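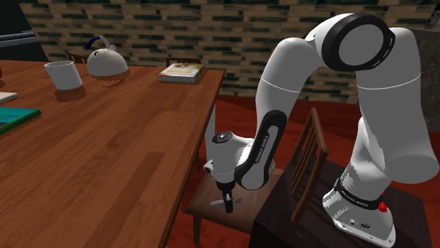 Tillisau Gripper Comparison Package

Product page - simulation edition
Last revised 3/12/24

The Tillisau Gripper Comparison Package allows laboratories, integrators and teaching departments to try out two-finger grippers in simulation before any hardware is purchased. The package is developed and maintained by Nultport and is supplied under a site license. It is intended for users who already work with a seven-joint arm and need to choose between end effectors, wrist cameras and gripper controllers on the basis of repeatable trials.

What is supplied

The standard package contains 36 household rooms and 312 objects. Rooms are furnished with tables, chairs, shelving and kitchen fittings, and each may be loaded with the arm on its own table or on a floor stand. Objects are grouped by shape: flat, upright, handled, hollow and irregular. A separate group, nested objects, covers items that rest inside a dish, tray or bowl and must be removed without moving the container.

Two gripper models are included. The first is the Franka Emika parallel hand, which is supplied as the reference condition. The second is the Ginting linkage gripper, a wider unit with jointed fingers and squared tips. Additional grippers may be imported by the licensee, provided that a joint description and a collision model are available. Imported grippers are not covered by standard support.

Camera positions

Each trial may be recorded from a fixed room camera, a wrist camera, or both. The room camera is used to check the path of the arm and its clearance from furniture. The wrist camera is used to judge the approach and the position of the fingers in relation to the object.

Wrist camera placement has a considerable effect on results and should be settled before grippers are compared. In the close view the body of the Ginting unit takes up much of the lower part of the picture, and users should confirm that the target is still in clear sight at the chosen height.
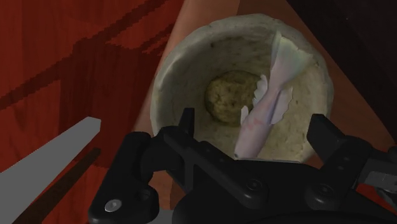 Nested objects are the most demanding group in the package, and Nultport recommends that they be attempted only after the flat and upright groups have been completed. The object to be removed may be thin, soft in outline or close to a second object, and the container limits the angles from which it can be reached. With a fish and a round brown ball side by side in a stone bowl, the fingers of the Ginting gripper spread toward either side of the rim, and the operator must decide whether to close on the bowl itself or to reposition over one of the items inside. Both choices are accepted by the software, but they are scored as separate tasks and should not be combined in a report.

Running a comparison

A full comparison consists of 200 trials for each gripper, using the same rooms, objects and starting positions. Shorter comparisons are permitted for classroom use. The order of trials is set by a seed number, which should be kept with the results. Where two controllers are to be compared, the gripper and camera must remain unchanged for the whole run.

Each trial is recorded as a grasp, a slip, a contact with furniture or a time-out. Finger opening, closing speed and contact force are saved at every step - force values come from the simulator's contact model and must not be quoted as hardware measurements.

System requirements

A workstation with a dedicated graphics card is required. The installed package occupies 550 GB, including high-resolution surface textures. A reduced texture set is available on request for sites with limited storage. It is not suitable for camera comparisons.

Licensing and support

Site licenses are issued for one year and cover all users at a single address. Teaching licenses are offered to recognized schools and colleges on the same terms. Support is provided in writing by the Barstead office during normal business hours. Requests should state the license number, the gripper in use, the room name and the seed number of the trial concerned.

The Barstead office will be closed for the last week of December. Requests received in that period will be answered in order of receipt when the office reopens.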